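### 3.2 Paper under slow loads

Creep in recycled kraft paper is a lovely problem, and a badly neglected one. We cut 22 strips from rolls made at the Rarkine and Nirkach mills, hung a fixed weight from each, and read the stretch daily for 18 days. The Nirkach strips surprised us all - they crept less in July, when the room was at its most humid, than in the drier weeks that followed.

We see the same pattern in the older Fiteo tests, though those used only 11 strips and a lighter grade of sheet.

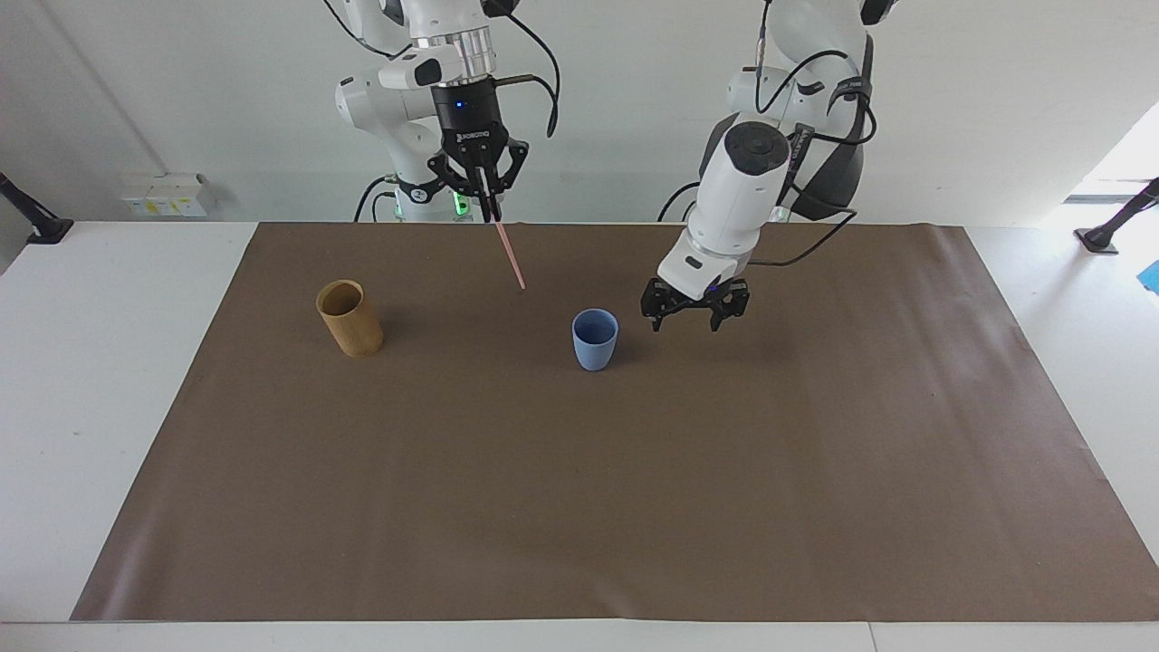

**Figure 4.** Brown paper in use as a table covering.

Flat sheets age differently from hanging ones, and we think this deserves far more attention. A sheet that carries its own weight on a firm base has almost no tension in it, so any change in size comes from moisture alone. Large pieces laid over a tabletop, like the brown mat in Figure 4, fall into this group. The Nambiar model handles them very well, and we were thrilled to see its curves land on our readings up to the last day.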